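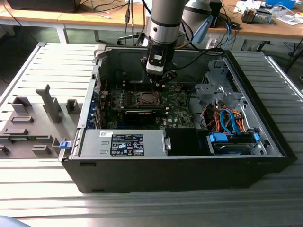 Figure 1. Desktop computer case with the motherboard and CPU socket exposed.

Old Electronics in Clelden Homes: What People Keep and Why
Project report, Environmental Studies
Cosimo Greco and Mārtiņš Hunt
September 13, 2025

1. Background

Clelden collects glass, paper, metal cans and yard waste at the curb. It does not collect electronics. Residents who want to get rid of a computer, a printer or a phone have to take it to the transfer station on Eltano Road, which accepts electronics on one morning a month, or to a store that takes back old equipment when a new item is bought. There is also a repair shop on the square, Siliņa, that accepts some laptops and desktops for parts.

We wanted to know how much old electronic equipment is sitting in people's homes and what would have to change for them to bring it in. The town's waste plan gives a weight for the electronics received at the transfer station, but it says nothing about what never gets there. The plan lists 2,009 residential addresses in Clelden, and we used that list to pick our sample.

2. Method

We wrote a paper questionnaire with 13 questions and delivered it by hand in February. The first part asked what unused electronics were in the home. We gave people a list of common items and a blank line for anything else. The second part asked why the items were still there, and the third asked what the household had done with the last item it got rid of.

We defined "unused" as not switched on in the past year. This caused some trouble. Several people wrote in the margin that they had a device they did not use but might need, such as an old phone kept in case the new one broke. We counted these as unused if the person had marked them that way and left them out otherwise.

We got 96 usable forms back. A few more came back blank or with only the first page filled in, and we did not include them. We also had short talks with the owner of Siliņa and with the attendant at the transfer station. These were not recorded. We took notes and wrote them up the same evening.

3. Results

3.1 What people have

Phones were the most common unused item, followed by chargers and cables, then laptops. Desktop computers came lower on the list, but they were the item people complained about most in the comments. They take up closet space and are heavy to carry down stairs. Two households had desktops from a business that had closed, and one of them had kept the monitors too.

Printers were an odd case. Many of them had been put away when the ink ran out and had not been tested again. The people who wrote about printers did not seem to think of them as waste at all.

3.2 Why they keep it

The reason marked most often was "I don't know where to take it." We had expected cost to come first, but the transfer station charges nothing for small electronics, and few people marked cost. Some wrote that they had assumed there was a fee.

The second most common reason was personal data. People were worried about photos, tax files and passwords on old drives. Older residents marked this more than younger ones, although our age groups were uneven and we would not lean on that difference. Almost everyone who marked the data reason also said they did not know how to erase a drive.

The opening hours came third. One resident who works mornings wrote that she had driven to Eltano Road on the wrong date, put the box back in the garage and left it there.

3.3 Where it goes

Among households that had gotten rid of something, the usual routes were the store take-back, a relative, and the transfer station. Some admitted to putting small items in the regular trash. We think the true number is higher, given that we collected the forms in person and people may not have wanted to say so.

4. Notes from the two talks

The owner of Siliņa told us that memory and power supplies from desktops are worth pulling, and that cases mostly go for scrap metal. He checks the processor socket first. Damaged contacts there usually mean he will not bother with the rest of the board. Drives are wiped or drilled at no charge if the customer asks, but there is no sign in the shop that says so, and we did not know about it before we went in.

The attendant at the transfer station said that collection mornings are either very busy or very quiet, depending on the weather. Everything goes on pallets and is picked up by a contractor, Sturnar. He did not know what happens to it afterward. We wrote to Sturnar and did not get an answer before the report was due.

5. Problems with the study

Our sample leaned toward houses. Apartment buildings with locked entrances were hard to reach, and we had to leave forms in lobbies, where few were picked up. Renters are therefore underrepresented, and they probably have less storage space.

We also should have asked for the age of each item. Without it we cannot say whether the equipment could still be used or only taken apart.

6. Recommendations

We suggest 3 changes:

Print the electronics dates and the word "free" on the collection calendar that already goes to every address.

Add one late afternoon collection each month at Eltano Road.

Offer drive wiping at the collection, or at least hand out a sheet that explains how to do it and where in town it can be done.

The calendar change could be made at the next printing. For the afternoon collection, the town would need to pay an attendant for the extra hours, and we have not worked out that cost.

Appendix A contains the questionnaire. Appendix B contains the tallies by question.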